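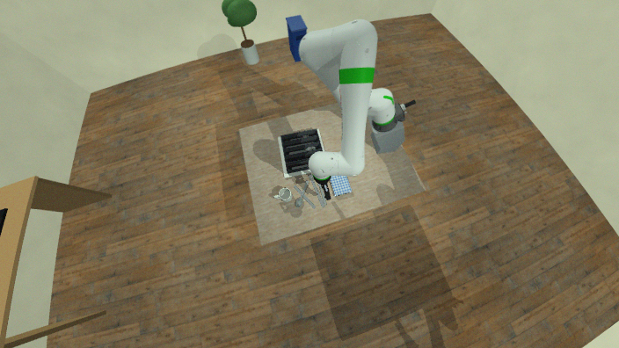
Wonska view of the tray-loading setup, gripper over the utensils

Gebru Community Support / Perception and Planning
Subject: Two utensils come back as one object after update, planner refuses the grasp
Status: Resolved
Component: tabletop segmenter, grasp planner
Opened by: Brollimness sim team

Original report

Hello all, and thank you in advance for reading, because this is going to be a long one. We're the simulation half of the Brollimness project. We run the arm in Wonska with Gebru doing the segmentation and the grasp planning, and the task is a simple one on paper: pick up the silverware from the rug and put each piece in a slot of the black tray. The cup and the checkered napkin are distractors and should be left alone.

Until we updated Gebru this worked nicely, and we'd become rather fond of it. Now the arm goes to its look pose, comes down over the spoon and the two thin utensils beside it, and then just hangs there until the task times out. The log says this:

[segment] 4 objects on surface
[grasp] target obj_2: no candidate within finger opening
[plan] no goal, holding

Four objects is wrong. With the cup, the spoon, the two thin pieces and the napkin we ought to get five (the tray is loaded as a fixed body and doesn't go through the segmenter at all). The two thin ones are lying partly across each other, and as far as we can tell they're being handed to the planner as a single wide thing that no gripper could close on. So I don't blame the planner one bit, it's being perfectly sensible about a bad input.

I reset the layout and ran it 15 times with a small random nudge to each item. Six runs finished and nine ended in the hold. In every one of the nine, the two pieces touched or crossed. In the good ones they had rolled a little apart during settling.

Any pointers welcome. Happy to send the full bundle.

Reply from Gebru support

Thanks for such a thorough report! Could you tell us three things when you have a moment? Is the segmenter reading the Wonska color stream or the depth stream, do you have shadows turned on in the renderer, and did you carry your old settings file over or start with the new one? Long shadows on a light surface have fooled the color path before, so that's where we would look first.

Update, 9 a.m.

Good morning! Both streams, color and depth fused. Shadows are on, and yes, they're big ones. The arm throws a great long gray one from the bottom edge of the rug out across the planks, and the tray has its own soft one to the left. I'd wondered about those too, so I was glad to have an excuse to switch them off.

No change, I'm sorry to say. With shadows off we still get four objects whenever the thin ones cross. I saved both masks and laid them over each other, and the merged blob is the same shape either way. I've left shadows on again since the real cell has windows and we'd like to stay close to it.

On the settings file: we carried the old one over. I have a feeling you're about to tell me something about that.

Update, late morning

A few more things tried while waiting, written down so the next person doesn't have to repeat them.

Removed the napkin. I thought the check pattern might be upsetting the color thresholds. Same result, napkin is innocent. Put it back.

Moved the look pose higher. The masks got coarser and the merging got worse, and for one run the spoon was pulled into the blob as well. That felt like a clue.

Swapped the rug material for plain gray. No difference. I don't like the gray one, so the tan is back.

Opened the finger limits in the planner config, just to see. Please don't do this. The planner happily produced a grasp right at the crossing point, closed on both pieces at once, and carried them off toward the tray together, where they hit the rim and fell. Limits restored.

Turned off fusion and ran on depth only. Merged every time. Metal this thin barely stands up from the rug, so I suppose the depth stream has very little to say about where one piece ends and the next begins.

Reply from Gebru support

The look pose result is the helpful one, thank you. Please open your settings file and find merge_gap under the segmenter section. In the older release that value was read in pixels. In the current release it's read in millimeters, and a bare number is accepted without any complaint. We think yours is joining any two regions that sit closer than that, and the splitting step that should pull crossed objects apart only runs on regions that haven't been joined already.

Update, 3 p.m.

Oh, that is it exactly. Ours said merge_gap: 6, left over from a Baltesberg demo we built the whole project on top of. Six pixels used to be a sliver. Six millimeters is wider than the handles on these things!

I changed two lines:

segmenter.merge_gap: 1mm
segmenter.split_crossed: true

The second was already on by default, but I've written it out so that whoever reads our file later will see we mean it.

First run after the change: five objects, target picked, and the planner chose a grasp well down the handle of the upper piece, away from the crossing. It lifted that one, went to the tray, came back, looked again and took the other. I may have clapped at my desk.

I then ran the full batch, 20 resets with the same random nudges, and all of them finished. The spoon still goes in a touch crooked now and then, but it did that before the update and I'll open a separate ticket if it starts to bother anyone.

One request, if I may. A warning when merge_gap has no unit would have saved us a good deal of head scratching. Even a single line at startup would do.

Reply from Gebru support

Lovely news, and we agree about the warning. It has been added to the list for the next release, and the upgrade notes now mention the change in units — it was there before, but tucked under the camera calibration heading where hardly anyone would look. Closing this as resolved. Please reopen it if the merging comes back on the real cell.

Note added at close

Layout file, both settings files and the masks from before and after are attached to the ticket. The nudge seeds are in the layout file, at the bottom.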